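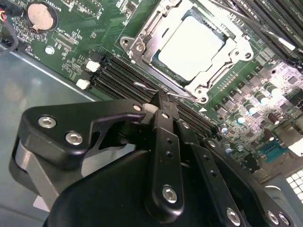
Notice to Residents of Ziltthorpe Regarding the Evening Ferry

Issued by the Office of River Crossings, Vinville

The Office has received 19 letters concerning the evening ferry between Ziltthorpe and Kelstead. It wishes to respond to all of them in this notice.

The ferry leaves Ziltthorpe at 6:40 in the evening. It has done so under four directors and will continue to do so. Residents who report that the ferry leaves at 6:40 and arrives at Kelstead at 6:30 are correct. The crossing has been measured at 180 yards. The Office has reviewed the tide tables, the ship's bell and the clock at each landing, and finds no fault in any of them.

Passengers are reminded that the ten minutes gained on the crossing are the property of the Office. They may be used for walking, for buying bread, or for sitting on the bench at the Kelstead landing. They may not be saved. A passenger found to be holding more than ten minutes will be asked to return the balance at the ticket window.

In August the Office was informed that one passenger, Nabila Benmoussa, had made the crossing 1,071 times without surrendering any time at all. Mrs. Benmoussa was invited to Vinville to give an account of herself. She attended promptly. Indeed, she was seated in the waiting room before the letter of invitation had been typed.

She explained that her husband, Fawzy, had worked the ferry until his death, and that she had been putting the minutes aside to spend with him. She was asked how she intended to do this. She replied that she needed only one more evening's crossing, and that she would be obliged if the Office did not keep her.

The hearing was adjourned so that the rules could be consulted. Rule 89 states that time gained on the river must be returned "by the passenger, upon arrival." The Office's legal adviser took the view that a passenger who has not yet arrived owes nothing.

Mrs. Benmoussa boarded at Ziltthorpe that evening with a covered basket and a man's coat over her arm. The deckhand recorded her ticket. The Kelstead landing has no record of her coming ashore, and the Office therefore considers her crossing to be in progress.

Her seat, the second from the stern on the left side, is to be kept free until further notice. So is the one beside it.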